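How a robot learns to push
Explained for readers aged 9 and up
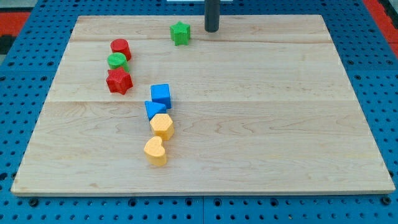 Coloured blocks on the board, with the tip of the robot's rod at the far edge.

Pushing a block looks easy. For a robot it is a hard problem. A block pushed in the middle moves straight. A block pushed near its corner turns. A star turns in a different way from a cube, and a cylinder can roll off to one side of the rod.

Mwende Bakilana and Gwawr Kemeys study this problem in a project called Washam. They wanted to know whether a robot could learn to push by copying people.

The method
A person steers the robot by hand control and carries out a short instruction, such as "push the green star to the yellow heart". The computer records where the rod goes and what the camera sees. One recording is called a demonstration. The team collected 361 demonstrations in November.

A computer program then studies the recordings. It looks for a link between what the camera sees and how the person moved the rod. This is called imitation learning.

The test
The robot was given 200 new instructions. The blocks began in places it had not met before. A push counted as correct if the block stopped touching its target.

The result
The robot did best with cubes. It did worst with stars, where the rod often slipped off a point. In 14 tests it pushed the wrong block. In 11 of those, the wrong block was the same colour as the right one.

The next set of demonstrations will include more stars.

Words to know
Demonstration: a recording of a person doing the task.
Prism: a solid shape with two matching flat ends.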